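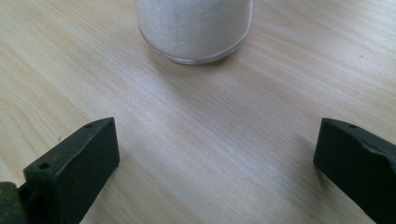

Salt or sugar in glass jars - caking, lids, labels??

Pantry & Storage board

We use cookies to remember your login and board settings. Accept / Manage

magpie_kitchen
Moving everything out of bags and into clear glass jars. Looks great on the table, big improvement. Problem is the white stuff. Salt and sugar look the same from more than a foot away and my partner put salt in his tea this morning. So

- do you label the jar or the lid
- anything to stop the salt going hard
- is 500 g a sensible jar size or go bigger

Humid here in summer if that matters. Thanks

dunmore_lane
Label the jar. Never the lid. Lids get swapped in the wash and then you're worse off than with no label.

Rice in the salt, a teaspoon or so. My mum did it for years.

tinshed26
Rice is a waste of time imo. You end up with rice in your dinner and the salt still clumps. Dry jar, tight lid, dry spoon. The spoon is the big one - people go from the pot straight to the salt jar and wonder why it's a brick.

dunmore_lane
Never had rice in my dinner. Bigger grains than the salt, you just spoon round it

tinshed26
ok well I have. Twice

Prastetti_fan
Size - go bigger for sugar, smaller for salt. I've got the Prastetti jars, the straight sided ones, 500 for salt and the next one up for sugar. Different size jars sorts out your tea problem too, no labels needed.

Only complaint is the thick base, makes them heavy when full. Good colour glass though, properly clear, not that greenish stuff.

magpie_kitchen
Oh I like the different sizes idea. Already bought six the same tho. Typical

pegs_and_flour
Six the same is fine, just use raw sugar instead of white. Brown crystals, cant mix them up. Bit of flavour in your tea as well.

kettle_north
Not a fix if you bake. Raw sugar doesn't cream properly with butter, you get gritty biscuits. Keep the white and get coarse salt instead. Flakes look nothing like sugar.

pegs_and_flour
My biscuits are fine thanks

kettle_north
Didnt say they weren't. Said mine were gritty. Well, meant to

oldgumboot
Label question - I used the Burkeck chalk labels and they were rubbish, rubbed off every time I picked the jar up. Ended up with a paint pen straight on the glass near the bottom. Comes off with metho if you change your mind. Leave the jar to dry properly before you fill it, overnight upside down on a rack. Most of my caking was from filling jars that were still damp inside the rim.

magpie_kitchen
Pretty sure I did exactly that with the first lot, rinsed and wiped and filled. Whoops. Will tip it out and start again.

Any issue with glass straight on a wood table? Pale timber, don't want rings

tinshed26
Bottom dry = no rings. Oil or wax the top once a year if it's bare. If it's got a finish on it don't worry.

dunmore_lane
Use a coaster. Why risk it

tinshed26
Under a salt jar?

dunmore_lane
yes under a salt jar

oldgumboot
Cork mat, cut it into squares, couple of bucks. Stops the clunk when you put them down as well.

magpie_kitchen
Paint pen ordered, salt is getting the flakes, rice jury still out. Will report back in July when we see how they've held up

Last updated: May 21, 2019

Related threads
Trirker clip lids - replacement seals, where to buy
Brown sugar gone rock hard, can it be saved
Zinchenko pantry shelves, how deep do you need
Getting sticky label gunk off glass
Flour in jars or leave in the bag?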